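About Erow > Who we are

Automation and work

7 October 2019 | By Jorunn Vasek

Erow is a company from Skendavdale. We run lunch kitchens for workplaces, and we also develop the machines which help in these kitchens. Many visitors to this page know us only from one side. Our guests know the food, and our technical partners know the robots. With this page we would like to present both sides, and also the people who work between them.

We began as a normal canteen operator, with one kitchen and a dishwashing room without windows. Today we are responsible for 4 kitchens in the valley. The largest one serves up to 200 guests at lunch. The dishwashing room there has windows now, and we are still quite proud of this.

Why a cooking company started with robots

In each of our kitchens the same tasks were on the list of complaints every year. Staff did not complain about cooking, and seldom about the guests. They complained about plates. After lunch somebody must stack plates, turn plates, put plates in racks and take them out of the racks again, and this is done with bent back and the same movement of the wrist. Several of our colleagues had pain in the hand or shoulder, and two of them asked to change to shorter shifts for this reason.

We asked a few suppliers for a large washing line with conveyor. It was too long for our rooms, and it wanted all dishes in one size. Our dishes are of many sizes. So we decided to try with two robot arms at a table, which can work with household objects in the way they are. This project has the name Oda, and it lives in our development room in Skendavdale. 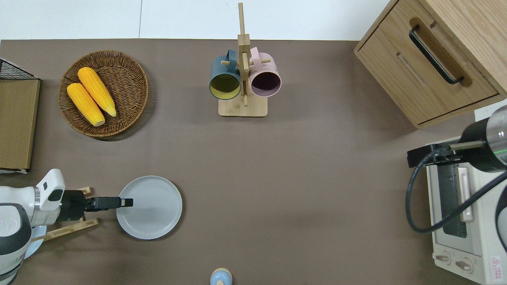
Oda development table: one plate, one gripper, and the usual kitchen things nearby.

We keep on the table what one finds in a kitchen: mugs on their stand, corn in a basket, a toaster oven. A robot which can move a plate only on a clean table would be of small use for us. In a real kitchen there is always something standing next to the plate, and the arm must learn to go past it.

How the work has changed

When we told our staff about Oda, the first question was about jobs. It was a fair question and we wrote down our answer, so that everybody could hold us to it. The hours which are saved with plate handling stay in the same kitchen. They go to food preparation, to the serving counter, and to training. Until today we have kept to this.

The change was not easy for all. One colleague from the dishwashing room told us that she liked the quiet hour after lunch, when she could work alone and listen to the radio. Now she is at the serving counter for a part of this hour, with people who want to talk. She accepted it, but we do not want to write here that she is happy with every part of it. We have agreed with her on three quiet shifts per week, and this arrangement is now open for others too.

Other colleagues moved nearer to the machine. Three people from our kitchens have now the role of station guide. They show the development team how a plate is taken by hand, where one holds it when it is slippery, and how much space one leaves between two plates. Before, this knowledge was written nowhere. Some of it our engineers would have guessed wrongly - for example, they wanted first to take each plate in the middle, and the kitchen people laughed.
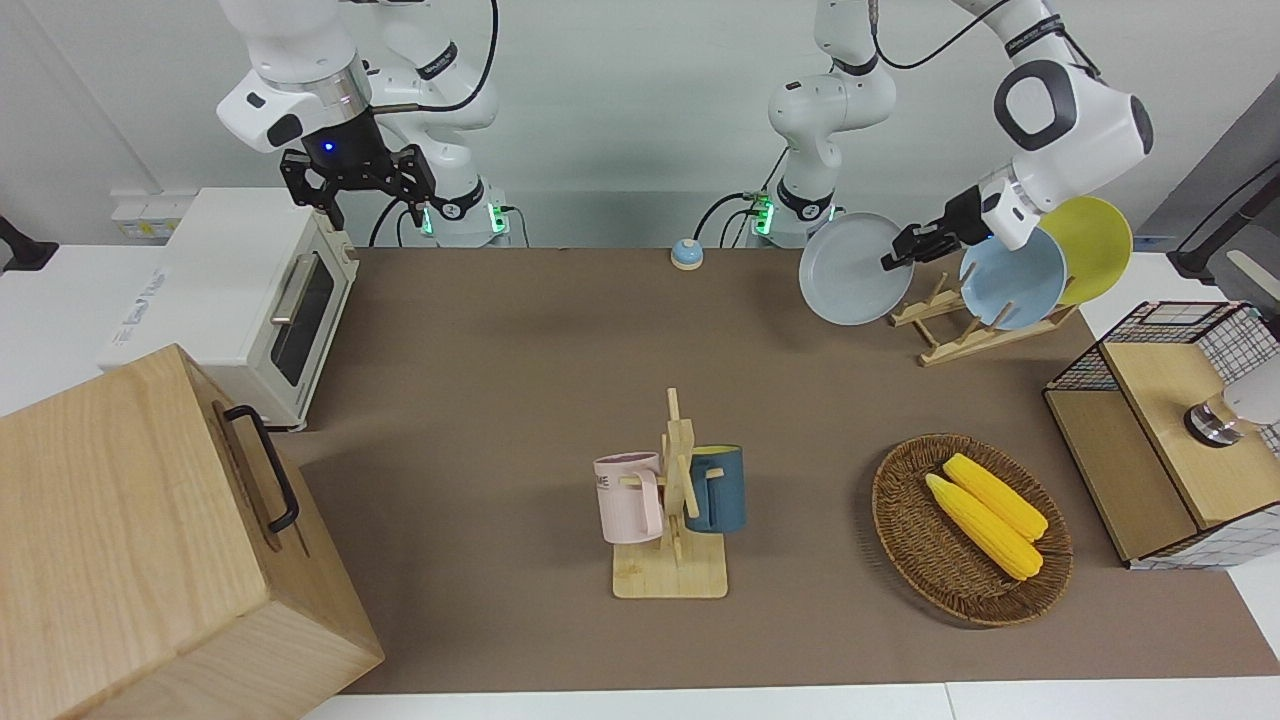 What we mean with Hokus

Oda is the table with the arms. Hokus is the program with which our kitchen staff plan the work. In Hokus a station guide can give a task in plain words, change the order of tasks, or stop everything. It was important for us that this can be done without an engineer in the room. The screens in the first version had too many colors and small letters, and the station guides sent it back to us. The second version was tested during August in our smallest kitchen and it is the one we use now.

We write a work diary for the project. At the last entry it stood at 3,471 plate movements. Also the failed ones are counted in, because from these we learn the most. The diary is hanging in the break room and everybody can write in it. Next to the numbers there are comments, a few drawings, and one recipe for plum cake.

Our rules for the station

A person can always take over by hand, and does not have to explain why. New tasks are discussed with the kitchen first and are built after this. We do not use the station to measure how fast a colleague is working. Knives, hot pans and glass stay with people for the moment.

At this time we work mainly on racks. Plates which stand upright are more difficult than plates in a stack, especially when the gripper has more than one rim between its fingers.
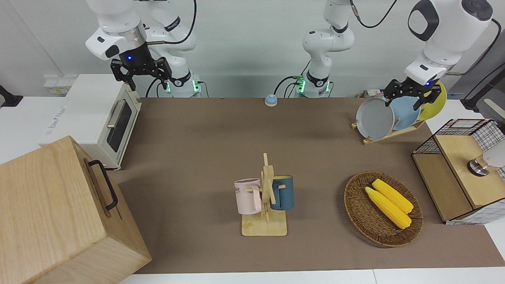

Jorunn Vasek
Head of Workplace Development, Erow

I came to Erow as a kitchen assistant, and I washed many of these plates myself. For this reason I am asked often if I miss the old work. I miss the team at the sink, but I do not miss the wrist bandage. If your workplace thinks about similar steps, you are welcome to visit us in Skendavdale. Please write to the office before you come, so that one of the station guides can have time for you. Lunch is included, and on most days there is soup.

Related

Our kitchens in Skendavdale
Becoming a station guide: what you learn in the first weeks
Hokus: new screens with larger letters
Questions from staff about Oda, with our answers
Open positions in kitchen and development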